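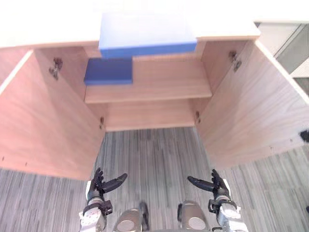
Meetings > Building Users > Minutes > September

Print this page | E-mail this page

BUILDING USERS GROUP
Minutes of the September meeting, Drinovgate

Present: representatives of floors 1 to 4, facilities office, records office. Apologies: the Michiels tenancy.

The meeting opened at 9:30 a.m. The chair was taken by the facilities office.

1. Minutes of the previous meeting
Approved with one correction. Under item 3, "supply valve" should read "return valve."

2. Matters arising
The loading door closer has been adjusted. The parking permit question is carried forward.

3. Heating system, north riser
The contractor, Udell, submitted its survey of the north riser. The static pressure loss reported in spring is attributed to two leaking automatic air vents on floor 3 and a failed expansion vessel diaphragm. Udell recommends replacing the vessel and all 4 vents on the riser, as the remaining two are of the same age. The quoted price is $1,814, including draining down and refilling with inhibitor. The quotation excludes any work to the radiator valves.

The group asked whether the work could be completed before the heating season. Udell has offered a Friday, with the riser isolated from 7 a.m. until mid-afternoon. Floors 2 and 3 will be without heat during that period. Domestic hot water is on a separate circuit and is not affected.

Agreed: quotation accepted. Facilities to issue the order and post a notice on each floor.
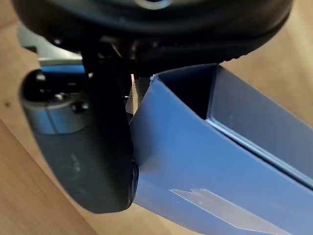

Michiels wrote in before the meeting to say that the riser should not be refilled until the strainer has been cleaned, and asked that the cost be shown separately on the invoice. The point was accepted. Udell will be asked to confirm the strainer in writing.

4. Meter readings
The heat meter for the north riser showed 969 kWh for the last billing period. The Produm display in the plant room gave a lower figure for the same dates. The display is read manually, and the clock was found to be set to winter time. Clock to be reset and both readings taken again at the end of the month.

5. Room thermostats
A request to raise the upper limit on floor 4 was declined pending the riser work. Settings stay as they are. Tenants are reminded that covers must not be removed.

6. Records
Drawing 87 (north riser, as installed) is missing from the plan chest. Floors are asked to check their own copies and return any found to the records office.

7. Any other business
None.

The meeting closed at 10:20 a.m. Next meeting: October, same room.

Recent items
Minutes of the August meeting
Notice: isolation of the north riser
Thermostat settings by floor
Parking permits: renewal form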